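**Thread: Glasses in the rack first, or plates first?**

**plarlow_kitchen** – July 1, 2020

Hello all. I have a small question and my sister, Kirstin Kerr, says it is not worth a thread, but I make it anyway. We have one white wire rack and not much table. I always wash the glasses first and then I do not know where they should stand while I do the plates. In the rack they take the room of the plates. On the table they are in front of my hands.

At the moment I do it like this:

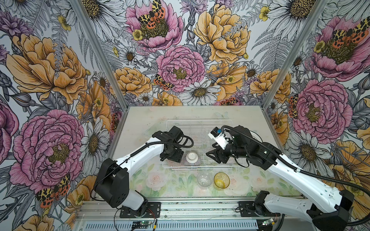
*Two glasses in front, brush in the rack.*

The brush lives in the rack too, the round one with the white cap. Is this bad? I have had the rack for six months and I still change the system every week.

**morag_gillies**

Glasses first, always, while the water is clean. But take the brush out of there! A brush holds old food, and then you put clean plates next to it. I hang mine on a hook from Grullden and it has its own place.

**Bangash86**

I do not agree with Morag. If you rinse the brush well, it can dry in the rack like everything else. A hook is fine if you have a wall for it. We have wallpaper and I will not make a hole in it.

**plarlow_kitchen**

We have wallpaper also, with very big flowers, so no hole here either. I will try a cup for the brush.

For the plates I have another problem. They are the teal ones with the thin red ring and the white writing on the rim, 一盘香喷喷的饭, which means something like "a plate of delicious-smelling rice". I like them very much. I stand them beside the rack, one behind the other, leaning back. Kirstin says they must go between the wires.

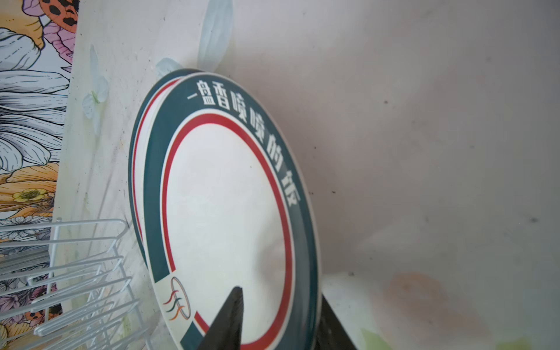
### Re: plates leaning one behind the other

**morag_gillies**

Kirstin is right. When two plates touch, the water stays between them. Put one plate in each slot and leave a slot free if you can. And the writing is lovely, I would keep it facing out.

**Bangash86**

Here I agree – for drying, they should not touch. For storing it is no problem, I keep mine leaning in the cupboard since last September and have not broken one.

**peswood_lane**

Depends on the rack. My wires are too far apart and small plates fall over, so I lean them too. I put a folded towel under the edge so that they do not slide.

**plarlow_kitchen**

Thank you, I will try the towel tonight. The glasses stay on the table for now, Morag, but I will move them more to the side.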